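Folding and storing canvas totes so the handles stay put

The drawer under my hall bench is 12 inches deep from front to back and a little wider than that, and it used to hold our tote bags in a single tangled wad. Pulling one out brought two more with it by the straps. I have now tried several folding methods and settled on one, which I am writing down mainly so that the rest of the household will stop asking me to repeat it.

First, the bags. We own three kinds. The heavy canvas ones from the Clermont hardware store stand up by themselves and do not need folding so much as flattening. The zippered ones are a separate problem and live in the car. The rest are thin, unlined cotton bags with sewn-on straps, the type handed out at book sales and conferences. These are the ones that cause trouble. The fabric is light enough to slide over itself, and the straps are heavier than the cloth they are attached to, so they pull any loose fold apart.

Second, the surface. Fold on something flat, hard and larger than the open bag. A bed is no good, as the mattress gives under the hand and the crease wanders. I used the carpet for a while and got lint in every seam. A white or pale table is the best choice if there is one available, for the practical reason that it shows what comes out of the bag. Turn the bag upside down and shake it before folding. Then look at the table. Seeds, grit, bread crumbs and the little dark bits that drop off produce all collect in the bottom corners, and if they are folded in they will mark the cloth.

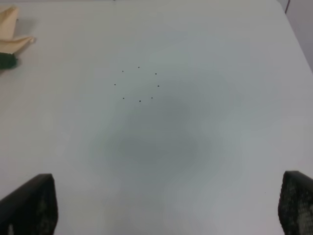

Wipe the surface down before going further and let it dry completely. Thin cotton picks up moisture quickly and a bag put away damp in a closed drawer will smell by the end of the week. I learned this in October with a batch I had washed the night before and judged dry by touch. The hems were not dry. Hems and strap ends are several layers thick and need to be checked separately from the body of the bag.

The fold itself goes as follows.

Lay the bag flat with the opening away from you and both straps extended past the top hem. Run a forearm from the bottom seam up to the hem to push the air out. If the bag has a gusset, pull the side seams outward so the extra cloth lies between the two panels.

Bring both straps down over the front panel. They should lie flat and side by side. If one is twisted, untwist it at the stitching and work toward the loop, as doing it the other way only moves the twist along.

Fold the left third over, then the right third on top of it. The straps are now enclosed. Check that the long edges are parallel. On a cheap bag they will not be, because the panels were cut off grain, and I recommend splitting the difference and moving on. Chasing a perfect edge on a bag that was never square is a waste of an evening.

Fold the bottom up to just short of the top hem, leaving a gap of two fingers. Fold again. The last step is the tuck: the open end goes into the pocket formed by the hem. A bag done this way can be picked up by one corner and dropped into the drawer without coming undone.

There is a shorter version for bags used daily, in which the straps are left outside. Thirds, then halves, no tuck. It makes a flat rectangular stack, looser than the other, and one strap can be used to lift it out. I prefer contrasting straps for these. With a green strap on a cream bag you can find the handle at a glance, while a cream strap on a cream bag has to be felt for.

The disadvantage is that the layers shift. Every time the bag is moved by its strap, the top panel goes with the strap and the lower layers stay where they are. After a few moves the bottom edge no longer lines up. It is still good enough for a shelf, where bags lie flat, but it does not work for filing them upright in a drawer.

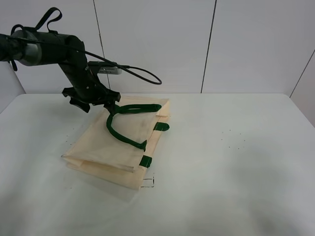
Folded cream tote, dark green strap lifted. Note the lower flap showing at bottom left.

If that flap bothers you, unfold the last turn only, square the lower layers with the side of the hand and fold it again. Starting over is seldom needed.

For storage I stand the tucked bags on edge in one row, fold side up — the same way file folders go in a cabinet. The drawer takes 23 thin bags like this with enough slack to get a finger between them. Laid flat in piles, the same drawer held fewer, and only the top one in each pile was any use. I put a bookend at the open end of the row when it is not full, otherwise they slump.

Ironing is optional. I tried a medium iron on 4 of them and the creases held better for one trip to the market. After that I could see no difference.

I have not solved the question of stains. Grayish marks in the middle of a panel came out of some bags with plain dish soap and stayed in others. I will update this if I find something that works reliably.

Comments

Gebremedhin Abdella
What do you do with straps that are longer than the bag? Mine hang past the bottom seam when I bring them down.

Tassanee Nuchit
Fold them back up on themselves before doing the thirds. Works for me, though the packet gets thick in the middle.

Umesh Rastogi
I skip the tuck and use a rubber band. Quicker. The bands do perish after a year or so and stick to the cloth.

Nahom Moges
Tried the upright row in a shoe box. Good so far. The heavy canvas ones still go on a hook.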